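Desk notes, April, mid-morning, tea in progress

Right, the desk. I said I'd stop moaning about it and write down what I've changed, so whoever gets this corner next can undo the lot if they hate it.

First job was clearing it. I took everything off, wiped the top down with a damp cloth and then a dry one, and put back only the things I reach for in a normal morning. The rest has gone in the Takthorpe box under the bench (job 2856 paperwork is in there too, if anyone is hunting for it, underneath the spare cables). I do like this desk when you can see it. It's a lovely warm orangey brown and the grain goes off in these fine curves, and I'd forgotten all that because it has been buried since before the Kelmendi order came in.

Second job, the mouse. I'd been using it straight on the wood and the pointer kept hopping about whenever I did small movements, which is maddening when you're nudging labels on the Lendia drawings. The big cloth mat fixed the hopping but took up half the desk and collected crumbs like you wouldn't believe. So I've gone over to the little round one with the cartoon characters on it, the one with the light blue rim and the darker blue spots. Yes, it's a bit silly. I like it! It cheers the place up no end.
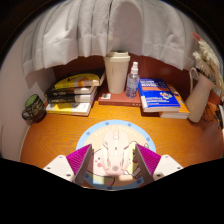 The trouble with a small mat is that you run out of it. On the first go I was off the far side every time I went across to the second screen, so I put the pointer speed up a notch, then another notch, and then back one because I was overshooting everything. It's set to 6 now and that seems about right for me. If you sit here after me and it feels twitchy, that's why, just change it. I also tried the sensitivity at 600 for the fiddly drawing work and quite liked it, but I kept forgetting to switch back, so I've left that alone for now.

Mug stays on the left, always on the left. I had it on the right for years at Devia and I still go to put it there without thinking, and then my elbow finds it. Left side, well over, handle wherever it likes.

Things still bothering me:

The light. It comes in strong across the middle of the desk and everything pale gets washed out. I might try turning the whole desk a bit, or I might just pull the blind like a sensible person.

The mat creeps. Only a little, but after 30 minutes of proper work it wants pushing back. Thin bit of grippy drawer liner underneath, perhaps? There's a roll left over in the Takthorpe box, I think.

Wrist is fine so far. Will see how it feels after a full afternoon on the Lendia drawings.

Next: cables behind the desk. Not today. Kettle first.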